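**Open house at Casow, Toledo**

Some 37 of us went over to the Casow open house in July 2018 to see Riro, the kitchen robot we have been hearing so much about. Most of the hour was spent on a simulator. Pauline Naylor ran the demo and was patient with our questions, though "how often does it drop things?" got a long answer with no number in it.

The task was to handle a skillet at a kitchen counter. I'd have liked to see a real pan – cast iron is heavy, and a computer one weighs whatever you tell it to. Pauline says real kitchen trials start in September. I'll believe it when I smell onions.

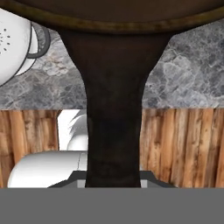 *Page 3*

Riro's gripper at the skillet handle, in simulation. Nice marble, too.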